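**Progress note — Rankin store, packing and storage work**
For: Cempaka Lau, Plodside
Period: September

Quick one as the van's due. Fuller figures with the next claim.

**Done**

- Old cardboard trays gone from the back shelves. Most had split at the corners.
- Clear plastic bins in from Briltine, first delivery. Lids still to come.
- Green cloths down on the packing tables. Boxes mark less and the small stuff doesnt roll off.
- Packing sheet rewritten, one side of A4, pinned by the door.

**Money**

Spent £1000 on bins and lining, as agreed. £80 over on delivery — Briltine charged for two drops when we'd asked for one. Querying it. If they won't budge we'll take it from the labels line, unless you'd rather we didn't.

**Not done**

- Labels. Printer at Cundari still down, they say Saturday.
- Shelf by the window. Brackets wrong size, sent back.
- Count of the old stock. Started, got as far as the second bay.

**Packing layout**

We tried the black boxes flat first and it was a pain, you had to lift things out to read anything. Now standing them up in pairs on the blue lining, a wide plain one with a narrow printed one beside it, and a gap before the next pair. Quicker to check and easier to get your fingers in. Would like to stick with this for the rest of the bins unless Plodside has a view.
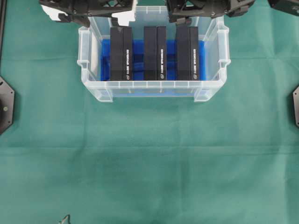

*Bin with blue lining, six black boxes packed upright in pairs.*

**Next**

Finish the count, get the lids, chase Cundari for the labels. Need two more rolls of the blue lining before we can do the top shelves — can you confrim that's ok under the current budget or does it need a new form?

Also still waiting on the signed copy of the storage agreement. Email is fine.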